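Learning and Skill: Handout for Session 3
Practice, Transfer, and What the Evidence Will Bear
Updated Tuesday, March 10, 2020

Read this before the session. The reading list on the course page is unchanged, though the chapter on memory training is now optional. I still think it is weak, and you are welcome to argue the other side.

Where we left off

Last time we looked at practice curves. Almost any task done over and over gets faster, with big gains early and small ones later. This is one of the sturdier findings in the field, and I have no quarrel with it. My quarrel is with what gets hung on it. A curve that goes down and flattens out tells you that people got better at the task they were timed on. It doesn't tell you they got better at anything else, and "anything else" is usually what the person paying for the training wants.

A note on the averaged curve. When you average many learners, you get a smooth line. Plot one learner alone and you often see jumps, stalls, and bad days. A student can improve in two sudden steps and still be part of a graceful curve on somebody's slide. Ask for the single-person plots. If the author doesn't have them, be careful about statements on how "the learner" progresses.

The word "transfer"

Transfer means that training on A helps you with B. Everyone agrees it happens when A and B are nearly the same. The fight is over how far apart they can be before the effect fades out.

Near transfer: you practice parallel parking in one car and park better in a slightly longer one.

Far transfer: you practice chess and get better at math. People badly want this one to be true. The studies that seem to show it tend to be small, or they compare chess students with students who got nothing extra at all. Give the comparison group an equally lively activity and the gap has a habit of shrinking.

Most of the interesting cases sit between these. Does a typing drill help with writing? Does scale practice help with sight-reading? Does stitching a pad help with stitching a person? People in each of these fields will tell you the answer is obviously yes. Some of them may be right. "Obviously" should make you reach for your pencil.

Practice material and the real thing

There is an old split here between two kinds of likeness. A practice task can look like the real one, or it can make the same demands. A flight trainer with a beautiful painted view and mushy controls has the first kind. A bare frame with correct controls has the second. Buyers notice the first kind because they can see it from across the room.

Fine hand skills are where this gets hard to judge. A learner closing a cut in a soft pad is handling angle, depth, tension, and a narrow view of the work. Which of those carry over depends on how the pad resists and gives, and you can't read that off its surface. For each task you meet in the readings, write down which demands are shared with the real job and which are missing. If the paper doesn't let you fill in the second column, say so in your notes.

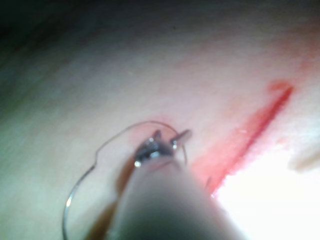
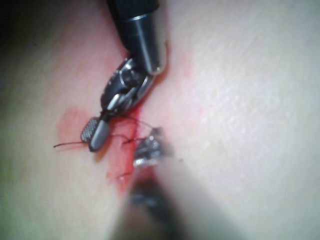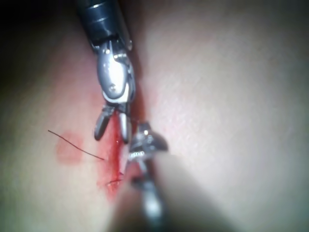 Close work at a pale tissue surface.

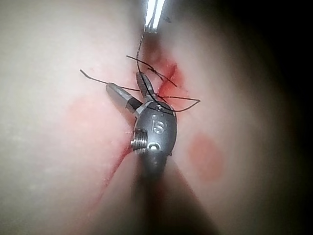 Stitched incision in a practice pad.

Four questions to put to any training study

1. Compared with what?
"Trained learners improved" is close to meaningless alone. People improve on a second test just from having sat the first one. They know where to look and they've stopped being nervous. A group with no training is the bare minimum. A group doing something else for the same number of hours is better, and it's rarer than it should be. It costs as much to run as the real program and nobody gets a press release out of it.

2. Who went missing?
Take the Bomari trial, which we'll work through in class. The organizers invited 1,601 adult learners and 952 of them completed the program. The report gives results for the 952 and says very little about the rest. Were they bored? Did they find it too hard, or too easy? The people who finish a voluntary course are people who finish voluntary courses, and they may well have improved with a library book. I'd want the results for everyone who started, with the dropouts left in the group they were put in. The Bomari report says such an analysis was "consistent with the main findings" and doesn't print it. I don't accept that from students and I don't see why we should accept it here.

3. How many outcomes were measured?
The same report lists 17 outcomes. Three show a clear benefit, and those three are in the summary. Measure enough things and a few will come out well by luck. There are standard ways of adjusting for this, covered in the statistics refresher. A simpler protection is to ask which outcome the authors named as the main one before they began. If they didn't name one, treat the whole thing as a search for ideas. There's nothing shameful about a search for ideas, as long as it's sold as one.

4. How long afterward?
Testing people on the last afternoon of a course tells you how they do on the last afternoon of a course. Conditions that make practice feel smooth - the same task again and again, constant feedback, no mixing - often give good scores right away and poor ones a few weeks on. Mixed and spaced practice tends to look worse during training and hold up better later. If a study tests only once, at the end, it may be ranking the methods in the wrong order. The Bomari follow-up was in June, long enough after the course to be useful, but the number of people tested at that point is left out of the table.

Three sales sheets

Copies are in the session folder. Spend a few minutes on each before class and don't look the products up.

Pleser (typing and office skills). Claims that users "work faster within days." Notice that "work" is measured by the program's own typing test. That's the practice curve again, dressed for an interview. No comparison group is mentioned. To be fair, typing drills are a case where near transfer is very plausible, so this may be a poor argument for a decent product. Keep those two judgments apart in your notes.

Imura (memory for older adults). The chart has a vertical axis that starts well above zero, so a modest change looks like a cliff. The user quotes are pleasant and tell us nothing. The sheet says the exercises are "based on brain science," and I'd like someone in the class to explain what that phrase rules out.

Rana (music reading). The most honest of the set, I think. It says plainly that gains were seen on pieces similar to the practice pieces and that other pieces weren't tested. Some of you will be tempted to mark it down for claiming less. Try to resist that.

On expert opinion

Experienced teachers often say they can see when a training method works. Sometimes they can. They also see the students who stayed, remember the ones who did well, and usually taught by the method they are praising. None of that makes them wrong, and I'd rather hear from them than from the people who print the brochures. Still, when an expert rates a student's performance, check whether the expert knew which group the student was in. You'll be surprised how often the paper doesn't say.

The same caution goes for the learner's own rating. Confidence rises with almost any course. It's easy to collect and cheap to report, and a report built mostly on confidence scores usually has weak performance scores somewhere toward the back. Look there first.

What I am not claiming

I'm not claiming that practice is useless or that all trainers are selling smoke. Practice on the thing itself, spread out over time, with feedback that comes a little late and isn't constant, has good support. My doubt starts when the practice task drifts away from the thing itself and the promises stay the same size.

A fair objection came up last year: some tasks can't be practiced on the real thing for reasons of safety, so poor evidence for a substitute may still be the best on offer. I agree. That's an argument for using the substitute and testing it properly. It is a bad argument for saying it has been tested when it hasn't.

For the session

Bring one page, handwritten or typed, on a training claim from your own field or a job you've had. State the claim in one sentence. Then answer the four questions as far as the source allows. "The source doesn't say" is a full answer and you'll get credit for it.

If you play an instrument or do a craft, bring an example of a drill you suspect never helped you. We'll start with those.

Optional: reread the section on averaged curves and sketch two very different learners who would average out to the same line. Graph paper is in the tray by the door.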